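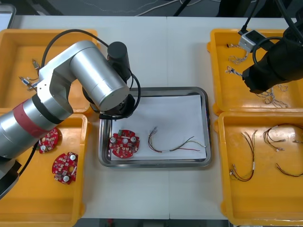
Unit 4: Laying out small parts before assembly

Course handout, Milent workshop program
Prepared by Divina Tolentino

In this unit we study how to arrange a table for work with small electrical parts. Most mistakes which students make in the first month are not mistakes of the hand. They took the wrong part, or a part was lost under another one.

1. The center and the sides

Keep one tray in the center of the table and use it only for the parts of the present job. The supply trays stand at the left and the right of it. A metal tray is good for the center, and plastic trays in one strong color are good for the supply, so that the eye separates them quickly.

2. One kind in each tray

Circuit boards go with circuit boards, and short wires go with short wires. Do not put a wire on top of a board, even for a moment. The crimp terminal can scratch the board or catch on a small component.

3. How to hold a board

Take a round board by its rim, with two fingers. If the rim is full of components, hold it by the standoffs. Boards in one tray should lie side by side - please do not stack them.

4. Wires

Before you put a wire in the tray, look at both ends. A terminal which is bent or only half closed goes to the reject box under the window. In the September group, 12 wires from a batch of 61 were rejected, and Virgilio Quiambao showed us that the crimping tool had a worn jaw.

5. The surface

A white matte table is comfortable for this work, because dark screws are easy to find on it. If two table sections meet, check the seam with a card before you begin. Small washers like to go in there.

Exercise for next time

Draw your own layout for the Talebi lamp module, with a name written on every tray. Bring the drawing to the Stodisham room at 930. The parts list is on the shelf beside the door - take one copy per pair.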